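Urkance Presents Prasodon, a Method for Teaching Robots to Handle Clothes from Recordings Made in Ordinary Bedrooms

TRALLAMSIDE, January 18, 2025 – Urkance, a research company working on household robots, today makes public the results of its study on the handling of soft garments. The method has the name Prasodon. It lets a robot arm learn to pick up, lift and lay down clothes from recordings that people make in their own homes with a hand-held gripper, and it does not require a robot to be present while the recordings are made.

The study used 3,000 recordings for training. All of them were made in homes where people live, with their own beds, their own blankets and their own clothes. A separate set of 400 trials was then carried out on a robot arm at the Urkance laboratory in Trallamside, with garments that did not appear in the training recordings. A policy trained with Prasodon completed 312 of these trials. The same policy trained in the usual way, on the same recordings, completed 236.

"Clothes are a difficult thing for a robot, and thick clothes are more difficult than people expect," said Kwabena Zakaria, who leads the research on soft objects at Urkance. "A T-shirt becomes flat when you put it down. A padded jacket keeps air inside, it has two or three layers where you hold it, and the part in your hand tells you very little of where the rest is. We wanted a method which can accept this, and does not try to calculate the full shape of the jacket before it moves."

The problem of the second layer

In the earlier work of the company, which was published last March, the robot learned to lift towels and pillowcases from a table. When the same approach was tried with jackets and blankets on a bed, the results fell strongly. The team studied the failed trials and found that most of them had one of two causes. In the first, the fingers closed on the garment and also on the fabric under it, so that the blanket came up together with the jacket. In the second, the fingers held only the outer shell of a padded garment, and the garment slipped out during the lift.

Both failures happen in a very short time, between the first contact and the first few centimeters of movement. In a normal training procedure this short part has the same weight as all the rest of the recording, including the long approach through free air, where very little is decided. Prasodon changes this. It finds the moment of contact in each recording from the opening of the fingers and the motion of the hand, and it gives a higher weight to the images before and after this moment. It also trains the policy to predict if the grip will carry one layer or several. When the prediction is not certain, the robot opens its fingers, moves a small distance and tries the grip again.

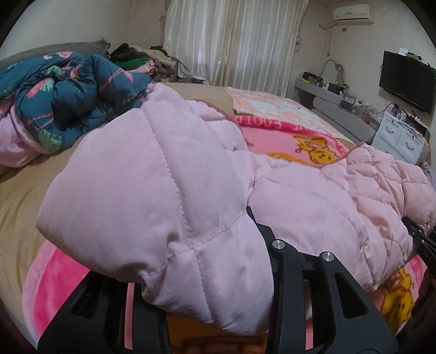 The second part of the method concerns what the camera sees during a lift. A large garment fills much of the view as soon as it is raised, and the bed behind it is partly hidden. A policy which depends on seeing the bed at all times becomes confused at this point. Prasodon keeps a short memory of the images from before the lift, and uses them to decide where there is free space to put the garment down. In the tests this memory was responsible for a little less than half of the improvement. The rest came from the weighting of the contact moment and from the prediction of the layers.

Why the recordings come from homes

Urkance decided early in the project that the training material should not be made in a laboratory. In a laboratory the table is one color, the light is constant, and there is one garment at a time. A bedroom has printed blankets, bedsheets with folds, piles of other clothing, curtains that let the daylight through, and furniture on which many small things are standing. The robot must find the sleeve of a jacket among all of this.

To measure how much this decision matters, the team made a comparison. It trained the same policy on 800 recordings from the laboratory and on 800 recordings from homes, and tested both on a bed that was prepared with patterned blankets and several garments lying over each other. The policy from the laboratory recordings often moved toward a printed figure on the blanket and not toward the garment. The policy from the home recordings made this mistake much less. On a plain table with one garment the two policies performed almost equally.

"For us this comparison was the most useful result, even more than the final number," said Zakaria. "If you test on the plain table, you will believe that both are good. You see the difference only when the background is as busy as the garment."

The people who recorded received a gripper and a written guide of two pages. They were asked to work at the speed at which they normally tidy a room and to leave the room in the condition in which it was. They were not asked to arrange anything. A recording could be a simple lift, a move from one side of the bed to the other, a fold, or the placing of a garment on a pile. Recordings in which the garment was dropped were kept and marked as such, and the part of Prasodon that predicts the layers is trained in large part on these.

Each person could look at the recordings before sending them and could remove any of them without giving an explanation. Faces, documents and screens with readable content were masked before the material entered the training set.

Limits of the present result

Urkance wishes to be clear on what the method does not do. The trials were made with one robot arm, on one bed, at a fixed height. The robot did not move through the room. Zippers, buttons and hoods with cords were present on some of the garments, but the robot was not asked to open or close them. The robot is slow: one lift and placement takes on average 15 seconds, and a person needs much less.

The result is also not equal for all kinds of clothing. Padded jackets, fleece blankets and sweaters gained the most from the new method. Thin, smooth fabrics such as linings and light scarves gained very little, and in this group the policy still fails in more than a third of the trials. The team believes that the images alone do not contain enough information to separate two thin layers, and that a sense of touch in the fingers will be necessary. Work on this has begun, and first measurements are expected in the coming year.

There is also the question of the gripper itself. The hand-held tool and the gripper on the robot arm have the same fingers, but a person moves the wrist in ways that the arm cannot repeat. Recordings with such movements were not removed in this study. The team plans to examine if they help the training or disturb it.

Cooperation with Cabrera

The trials on the robot arm were repeated by Cabrera, an engineering firm which builds equipment for laundries and which was not involved in the training. Cabrera received the finished policy and a description of the test, and selected the garments from its own stock. Its results were slightly lower than those of Urkance for jackets and slightly higher for blankets. The full tables of both laboratories are printed side by side in the technical report.

In the next phase the two companies will study the sorting of mixed piles, in which a garment must be pulled free from others before it can be lifted. This is a common situation both in a laundry and at home, and the present method was not trained for it.

Availability

The technical report on Prasodon can be requested from Urkance free of charge. It contains the training settings, the complete list of the test garments and the result of every trial, including the failed ones. The code for finding the contact moment will be released in March under a license that permits use in research and teaching. The recordings from homes will not be made public as a whole. A smaller set, for which the people who made the recordings have given separate permission, will be offered to universities on written request.

About Urkance

Urkance develops learning methods for robots that work with textiles and other soft objects. The company has its office and its laboratory in Trallamside.

Press contact

Urkance, Communications Office, Trallamside
Requests for interviews with Kwabena Zakaria and for copies of the technical report are received by the same office.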